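Yellow-lid bins at Rullham: your questions

Written by Soudabeh Bahrami, ground floor. I was asked to make this cheerful. I have settled for accurate.

What goes in the yellow-lid bins?
Clean plastic bottles, tubs, cans and cartons. If you have to scrape it, it goes in general waste. If you only have to rinse it, please rinse it.

Is it true that everything gets tipped in together at the end?
I asked the same thing in June. Britidgate, who collect for the whole building, say the yellow bins are emptied separately and have shown me the paperwork. I would still like to see the lorry. Until I do, I am sorting my rubbish on trust like everyone else.

Why did we lose the bins under our desks?
The building managers say that shared bins mean better sorting. They also mean fewer bins to empty, and I suspect that came first. Either way, the desk bins are not coming back.

Where should the bin stand?
Against the wall, pedal facing out, with room for the lid to swing up. Please don't drag it over to your desk for the afternoon. Three people did this last winter and the rest of us went hunting.
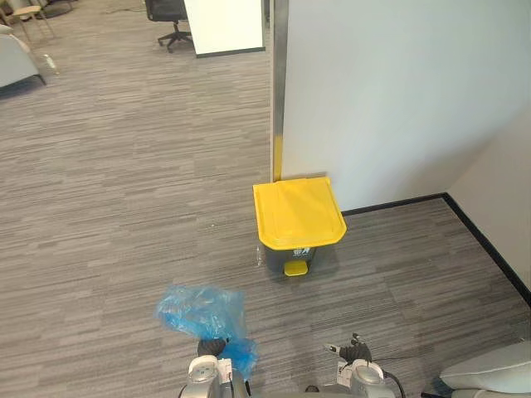
The carpet is the other half of this. Small bits of clear plastic are very hard to spot against grey stripes, and the hoover doesn't always pick them up. If you drop a wrapper or a lid, bend down and get it.

Do I have to use the pedal?
No, but your hands will be cleaner if you do. Press it gently. Stamping on it does nothing useful.

Can I put coffee cups in?
No. The cups from Âu on the corner say "recyclable" on the side, and perhaps they are somewhere. Britidgate won't take them. Lids can go in if rinsed, cups go in general waste.

What about the "compostable" bags Ilico gave out?
Please keep them out of the yellow bins. I have had one in my own compost heap for over six months and can still read the writing on it.

Does any of this make a difference?
The last summary we were sent claimed 867 kilos for the building. It didn't say how that was weighed, or how much was thrown away later for being dirty. I have asked for both figures -- twice -- and will add them to this page if they arrive.

Who do I tell when a bin is full?
Ring the front desk on extension 2. Don't balance things on the lid.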